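**Poste de conditionnement automatisé : qui fait quoi maintenant ?**
Forum Méthodes & Ateliers > Manutention légère > Retours d'exploitation

---

**gleclerc_meth**

Deux cellules de transfert tournent chez nous, atelier Grestdale, depuis novembre. Bras collaboratif, préhenseur à deux doigts, transfert de petites pièces entre bacs et boîtes de conditionnement. L'intégrateur est Vekard. Côté cadence, rien à redire : 1 953 transferts sur la semaine de référence, 401 reprises manuelles. Le chiffre qui m'intéresse est le second.

Avant, une opératrice remplissait ses boîtes, contrôlait l'aspect en passant et écartait les pièces douteuses sans le noter. Aujourd'hui elle réapprovisionne, acquitte les défauts et reprend ce que la cellule refuse. Le contrôle d'aspect n'est plus affecté à personne dans la gamme. Comment avez-vous réécrit les fiches de poste ?

Gaétan Leclerc, méthodes

---

**m.bisht**

401 sur 1 953, cela fait un peu plus de 20 %. À ce niveau, le poste n'est pas automatisé, il est assisté, et la fiche doit le dire. Vos reprises sont-elles classées par cause ? Nous utilisons cinq codes : prise manquée, pièce mal orientée, contenant mal positionné, défaut vision, autre. Sans ce tri, la discussion sur l'organisation ne mène nulle part.

---

**gleclerc_meth**

> Vos reprises sont-elles classées par cause ?

Depuis peu, et à la main. La majorité tombe dans « contenant mal positionné » et « défaut vision ». Les boîtes sont en plastique transparent et le plan de travail est blanc. L'intégrateur nous avait prévenus pour les boîtes, pas pour le plan.

---

**prajapati_ergo**

Plan blanc et boîte transparente, le contraste est à peu près nul. Passez sur un plan gris moyen mat avant de toucher au logiciel.

Sur le fond, je ne suis pas d'accord avec m.bisht. Un taux de reprise ne décrit pas une charge. Il faut regarder comment les reprises sont réparties dans le temps. Une intervention toutes les cinq minutes à heure fixe se gère. Les mêmes interventions arrivant par paquets empêchent de faire quoi que ce soit d'autre, et c'est pourtant sur ce temps « libéré » que la direction compte pour affecter l'opératrice à deux cellules.

Meenakshi Prajapati

---

**m.bisht**

Les deux se mesurent. Mais avec 20 % de reprises, même bien réparties, je n'affecte personne à deux cellules.

---

**shivam_c**

Point de vue d'atelier. J'ai tenu ce genre de poste chez Nurolico. Ce qui a changé pour moi, c'est l'attente. On ne travaille plus, on guette le voyant. Et quand la cellule s'arrête, on voit tout de suite que la boîte a glissé, on la remet en place, on acquitte. Personne ne demandait pourquoi elle avait glissé. La butée a été posée par la maintenance le jour où j'en ai parlé moi-même.

Pour la fiche de poste : mettez-y le droit d'arrêter la cellule et celui de modifier la position des contenants. Chez nous il fallait appeler un technicien pour décaler un point de dépose.

---

**gleclerc_meth**

Sur la modification des points, Vekard s'y oppose : accès réservé au niveau 2, donc maintenance. Ils invoquent la traçabilité.

---

**shivam_c**

La traçabilité se règle avec un identifiant par opérateur. C'est un choix d'organisation présenté comme une contrainte technique.

---

**r.mathur**

Réserve sur ce point. Décaler un point de dépose modifie la trajectoire, donc potentiellement l'analyse de risques. Un décalage borné autour du nominal, saisi par l'opérateur et journalisé, est défendable. Un accès libre ne l'est pas.

Pour le contrôle d'aspect : soit une opération séparée avec un temps alloué, soit vous acceptez par écrit de ne plus le faire. La situation actuelle est la pire des trois.

@gleclerc_meth, vous avez une vue de la caméra de poignet ?

Ravindra Mathur

---

**gleclerc_meth**

Je retiens le décalage borné et l'opération séparée. Butées et plan gris mat demandés à la maintenance. Les horodatages des reprises seront extraits pour répondre à la question des paquets.

Vue caméra ci-jointe.

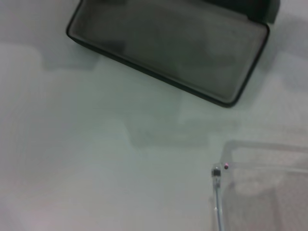
*Vue caméra de poignet : bac à rebord noir, boîte transparente en bas à droite, plan blanc.*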